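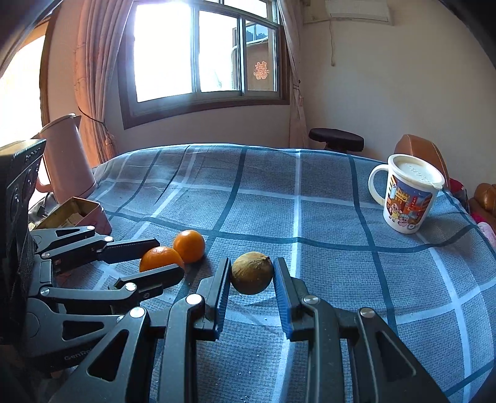
Small brown fruit in the front gripper, with the two oranges beside it.

Kituren Build Group: minutes of the June meeting

The meeting opened at 7.20 pm, once everybody had a cup of tea and the minutes of the last one had been agreed (with thanks, and one spelling put right).

1. Grippers. We had a good long natter about finger pads. The ribbed blue ones were warmly spoken of and will stay for now, though a softer set from Trutano is to be priced before we meet again, with a limit of 80 pounds for the lot. It was also asked that the pivot pins be looked over before each session, and a drop of oil kept handy.

2. Fruit and veg trials. Agreed to aim for 200 picks by the end of the summer, in sets of 20, which felt like plenty to most of us! Round things first, then the awkward shapes. The onion stays on the list, papery skin and all.

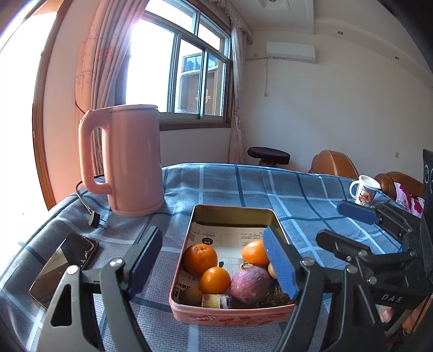

The pink tin with fruit and an onion in it, grippers either side.

3. The tin. A lively talk followed on whether its sides are too high for the fingers. Some would like a shallow tray from Maldonado as well, and it was agreed to try both and write down how each one does.

4. Mendora open day. We have been offered a table for 4 hours and gladly said yes. Please bring extension leads, and do label them.

Any other business: biscuits are running low.

Closed at 8.45 pm. Next meeting in July, same place.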